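Progress report to the Manance Fund: the Nurnlow community kitchen, second stage

Dear Ingvild,

Thank you for your patience with this one. I had hoped to write in August, but the plumbing had other ideas, and I wanted to be able to tell you that the sinks were in before I sat down to it. They are, all three of them, and the inspector has signed off on the drains as well!

The cooking classes started up again the week after. We have 22 people enrolled, most of them from the streets behind the old bakery, and 19 came to the first evening, which pleased us no end given the rain. Kyu-ri Ra is teaching soups and flatbreads this term, and Rafail Spanos has kindly taken over the beginners (he has the patience for it, and I do not). The tea hour afterward has grown into something people stay for, and we now leave the doors open until nine.

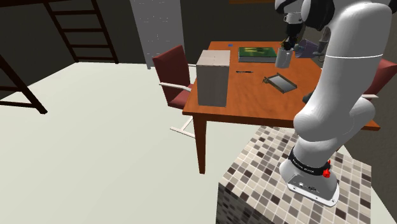 A white mug at the far end of a wooden table.

On the money side, we have spent $2,231 of the equipment line so far, nearly all of it on the sinks and the second oven. The oven was dearer than the quote from Grarnberg, and Jae-hoon Lim is still talking with them about the delivery charge. I would like to move a little over from printing to cover the gap, if you are happy with that, and I can send the receipts whenever suits you.

Still to do are the shelving in the pantry, a proper lock for the side door, and the allergy labels, which we have drafted in two languages so far. Gyu-bin Kwak is checking the wording with the families before we print them.

With warm thanks from all of us in the kitchen.

Recent reports
Nurnlow kitchen: first stage
Pantry shelving quotes
Spring class list
Notes from the open evening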